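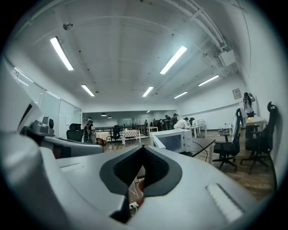

Wide room, white walls, beams across the ceiling.

Date: 10 Sep 2019
Subject: Re: [alumni-eng] Moving from design into commissioning, worth it?

> I've done four years of piping layout at Fonis and there's an
> opening on the commissioning side at Vutico. Same pay grade,
> a lot more travel. My manager thinks it would slow me down on the
> way to lead engineer. Has anyone on the list made that jump?

Yes, and I'd do it again tomorrow! I spent my first years out of school on pump sizing at Clesik, almost all of it at a desk, and then went out to the Weerasinghe desalination job in June as the junior person on the startup crew. I learned more in one summer than I had in the three years before it (including why operators hate valves mounted at shoulder height behind a ladder, several of which I had drawn myself).

We had 3,228 items on the punch list when I got there and 2,466 of them were still open a month later, so don't expect a tidy life. The days are long and the food is whatever the site canteen has. But you get to know the electrical people, the controls people, the vendors, and they're the ones who call you later when something good comes up. My next two jobs both came that way.

On the lead engineer question, I'd ask Vutico how many of their leads have site time. Also get the travel terms in writing. Mine said 85 days a year and they stuck to it, but I had friends elsewhere with no number at all and they were gone most of the winter.

Happy to send you my old startup checklist off list, it's a mess but it's a good mess. Go for it!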